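Home Ceramics and Tableware: Evening Course
Notes for Session 3: Colour, glaze and what we eat off

Hello again, and thank you for putting up with the cold room last time. These notes cover what I rushed through at the end, plus the reading for next time. If you missed Session 2, ask Annelies Bühler for her copy, as her handwriting is far better than mine (and she drew the kiln diagram properly, with arrows!).

1. Where we'd got to

We'd talked about the body of a pot, meaning the clay itself, and how earthenware stays porous after firing unless you glaze it. Stoneware is fired hotter and goes dense all the way through. Porcelain is hotter still, or at least the hard sort is, and it lets a bit of light through when it's thin. I passed round the Ternthorpe cup for that and I'm very glad to say it came back in one piece.

Someone asked whether bone china is the same thing as porcelain. It's a cousin. There's bone ash in the mix, which makes it whiter and surprisingly tough for how thin it can be made. We'll do it properly in Session 5, so park it for now.

2. Colour on the table

My own view, and you're welcome to argue, is that people choose tableware by colour first and shape second, and only find out about the weight when they get it home. I did exactly this with a set of Pimham side plates. Lovely colour, and like lifting paving slabs.

Two things to keep in your head when you look at a coloured plate. The first is contrast between the rim and the well (the well is the sunken middle bit where the food goes). A strong change of colour there makes the plate look smaller and the food look more framed. A plate in one colour all over looks bigger and calmer. The second is warm against cool. Oranges and reds come towards you, greens and blues sit back, so a warm well inside a cool rim seems to push the middle up at you even though it's the lowest part.
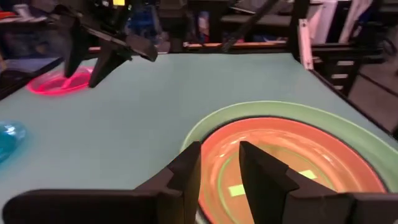 Try it at home with paper before you ever mix a glaze. Cut a circle, cut a smaller circle, swap the colours round and stand at the far side of the kitchen. You'll be amazed how different the two versions look from over there, and it costs nothing.

Now, orange and red. These were a misery for potters for a very long time. Iron gives you rusty browns and brick reds without much fuss, but a bright clean orange is another matter. Older recipes leaned on some nasty ingredients, lead and even uranium among them, and that's why I keep nagging you not to eat off old brightly coloured pots when you don't know what's in the glaze. Put them on a shelf and enjoy them there. Modern orange stains are usually the encapsulated kind, where the colouring is locked inside a zircon crystal. You still follow the supplier's instructions, please, and you still wear the mask when you're handling dry powder. Burgi Hauser has the spare masks in her blue crate.

Greens are friendlier. Copper is the old favourite and gives you anything from grass to turquoise depending on what else is in the glaze. Chrome gives a flatter, more solid green. Watch out for chrome and tin in the same kiln, though — chrome can wander off as vapour and turn a tin white glaze pink. I have a whole jug like that. I tell visitors I meant it.

3. Bowls on plates

A bowl on its own and a bowl on a plate are two different objects. Set a plate underneath and the bowl gets a base line, a bit of space round it and somewhere to put the spoon. The trick is how much plate shows. Too little looks mean, too much and the bowl seems lost.

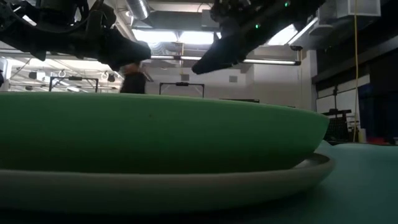
Foot rings matter here as well. A bowl with a narrow foot sits up and casts a shadow underneath, and one with a wide foot looks planted. Turn over everything in your cupboard this week and look. Measure the foot and the rim of one bowl you like using and one you don't, and write both down.

4. For next time

Read the Eder handout, page 41 onwards, and skip the chemistry box on page 69 unless you're keen. Bring the 2 bowls you measured. If you'd like a test tile in the next firing, scratch your initials on the back before it's bone dry, and leave it on the rack marked Rasix by the sink. Aprons too, please, as we'll be dipping.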